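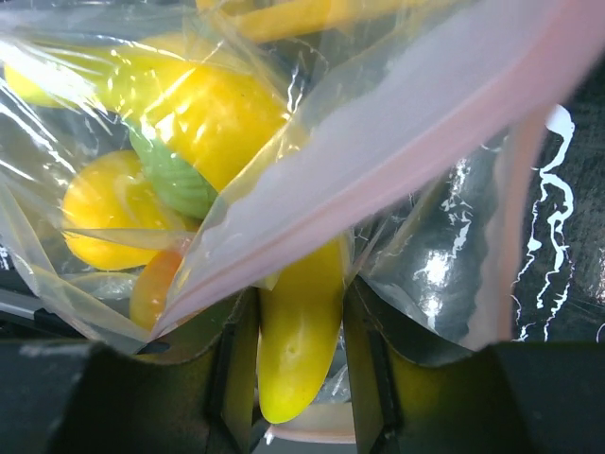
Ticket: Cell 2, Skevgate – gripper stalls or drops on bagged items
Opened: Jun 25, 2021
Status: Monitoring
Priority: Medium

Reported problem
Arm picks loose items without faults. On clear zip-top bags it closes, reports a grip, then loses the bag during the lift. Operator log lists 81 drops in the last 200 bag picks. Bag of yellow toy produce (corn, lemon, banana) used as the test item for all checks in this ticket.

Cell setup
Two-finger gripper, wrist camera, Hasow controller. Finger pads last changed in January. Cycle counter at 2,743 since that change.

Log

Entry 1. Restarted controller and re-homed gripper. No change.

Entry 2. Checked finger travel against the gauge block. Left finger closes late. Loosened the left carrier, reset to the mark, tightened. Both fingers now meet on center. Drops reduced but still present.

Entry 3. Reviewed wrist camera picks. Glare off the film is being read as a solid edge, so the grasp point lands on folded plastic with nothing behind it. The crumpled section to the right of the produce is the worst case: shiny, silvery, no item to hold. The pink zipper strip also runs across several of the items and softens their outlines.

Entry 4. Lowered exposure one step and turned the side light away from the bag. Grasp point moved to the banana, in the gap between the fingers. Left the depth filter alone.

Entry 5. Grip check was passing on film only. Raised the minimum closed width so that an empty fold counts as a miss and the arm retries. Saved as profile Prullura-bag. The old profile is still on the controller – do not delete it, the loose item job uses it.

Entry 6. Ran 100 picks on the new profile. Two drops, both with the bag lying zipper side down. No stalls.

Open items
Pads show wear at the tips. Replacement set ordered from Van Damme, not yet received. Repeat the gauge check after fitting.
Zipper-down drops not explained. Save the wrist image on the next one and attach it to this ticket.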